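Old tower, new processor – take the board out or leave it in?

kobina_bonsu
Fri 12 January
Picked up a used Mukley desktop in December and want to swap the processor. Can I do it with the board still in the case? The Rudaretti guide says to strip everything out first, which looks like a whole evening's work.

dkhong
Leave it in. Lay the tower on its side, take the panel off and you can get at the socket from above. Lift the lever before you open the metal frame.
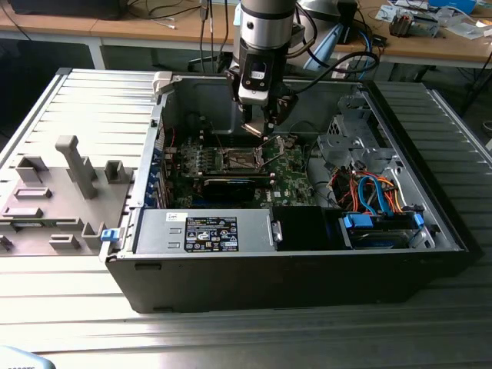

Does the graphics card have to come out first?
Depends on the clearance. If your knuckles touch the card when you reach for the lever, take it out. It's one screw and a clip on most of them.

pusell_pete
I'd still take the board out. I bent 2 pins on mine working inside the case – never again.

dkhong
You can bend pins on a kitchen table just as easily. I've done five or six in the case with no trouble.

pusell_pete
Fair enough, but the cooler on mine had a plate behind the board and there was no way to reach it otherwise.

kobina_bonsu
Mine just has push pins, so I'll leave the board where it is. Card is coming out though. Is the old paste all right to reuse?

dkhong
No, clean it off and put fresh on.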